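Stitches and wound care: your questions answered

Orkitz Minor Surgery Clinic

How do I book an appointment to have my stitches out?
Ring the front desk or use the Pralix booking page. Stitch removal is done by the nursing team, led by Rajkumari Kushwaha. There is a late clinic on Thursday for people who can't come in during the working day. If you book by phone, choose extension 522.

How long do stitches stay in?
It depends where they are. Stitches on the face come out sooner than those on the back or legs. Most of our patients come back after some 10 days. The date will be on your discharge sheet.

Do dissolving stitches need to be removed?
Usually not. They break down by themselves, though it can take several weeks for the last bits to go. If an end is poking out and catching on your clothes, ask a nurse to trim it. Please don't pull it.

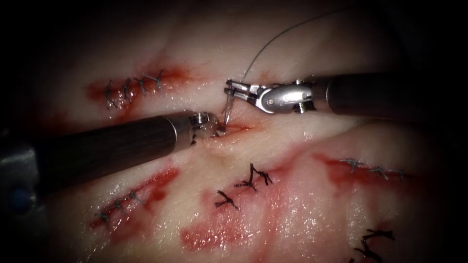 Rows of grey stitches across closed incisions in tissue.

Can I have a shower?
Keep the dressing dry for the first two days. After that a quick shower is fine unless your sheet says otherwise. Pat the area with a clean towel. Baths and swimming should wait until the stitches are out.

What should I look out for?
Call us if you have spreading redness, swelling, pus, a bad smell, a temperature or pain that is getting worse. If the wound is bleeding, press on it firmly with a clean pad for ten minutes. If it carries on, go to A&E.

Can I drive home?
Not if you have had sedation. After a local anaesthetic you may be able to, but it depends on where the wound is. Check with your insurer if you are unsure.

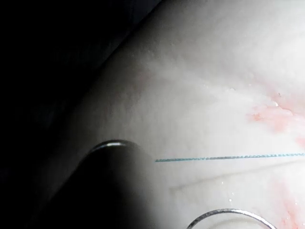 Close view of a pale, slightly mottled surface.

Will I have a scar?
Any cut through the full depth of the skin leaves some mark. It tends to be pink and raised at first and then fades over a year or more. Keep it out of strong sun, and use sunscreen once it has healed.

Who do I contact with a complaint?
Write to Kwadwo Odoi, practice manager, at the clinic address, or leave a letter at reception.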